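# About Guvby

Guvby writes and maintains operating rules for robot arms that are tested in simulation before they are tested on a bench. We were set up by Tala Khasawneh, who had spent several years checking gripper cells for other people and wanted the checks written down in one place.

Our clients are mostly small integrators and teaching labs. They send us a task and a gripper model, and we return a rule set, a test log and a list of open points. We do not sell hardware.

## What we check

Every rule set begins with the unloaded gripper. Fingers are opened, nothing is held, and the arm is moved through its permitted range in a closed room. Views are taken from close to the fingers.
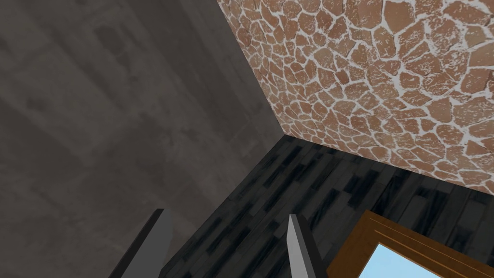 A run is accepted only if the finger gap stays within 2 mm of the commanded value at every logged pose. Runs that fail are kept in the log with the same status as runs that pass. Deleting a failed run is a breach of our own procedure - we have had to remind ourselves of this in writing.

## How the room rules work

1. Each surface in a test room carries its own texture, so that a reviewer can tell wall from ceiling when the wrist is tilted.
2. Room files are locked before the first run. A change of texture or window position counts as a new room and gets a new number.
3. Upward views into a corner are part of the standard set.

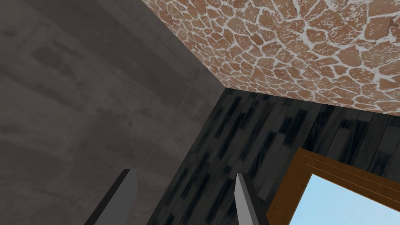 4. Lighting stays even for the base set. Harder lighting is tested separately and reported separately.
5. A full set is 400 runs, of which 80 are read by a person from start to finish.

## Work near doors and panels

The Ellard rules cover approach to large flat surfaces such as doors and cabinet fronts. They set a speed limit of 60 mm/s inside the approach zone and require open fingers until contact is commanded.

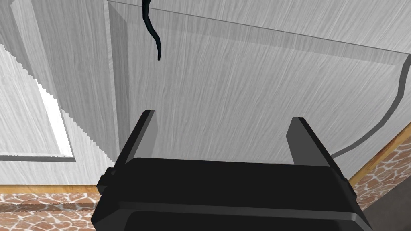

Loose items in the approach zone, cables included, have to be entered on the run sheet. The first issue of Ellard left this to the operator's judgement, and the sheets could not be compared. The second issue has a fixed field for it.

## Review

Rule sets are reviewed every January. Orozco, our log reader, compares camera views with recorded joint positions and marks any pose where the two disagree. Wedent holds the rule text and its change history.
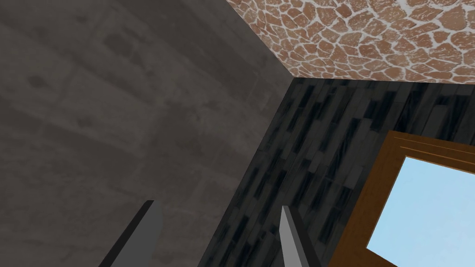
Reviewers work from the logs first and the views second. Two reviewers sign each set, and neither may have written it. Comments from clients are read on Thursday and answered in the order they arrive. Where a comment changes a rule, the old wording stays in Wedent with a note of who asked for the change.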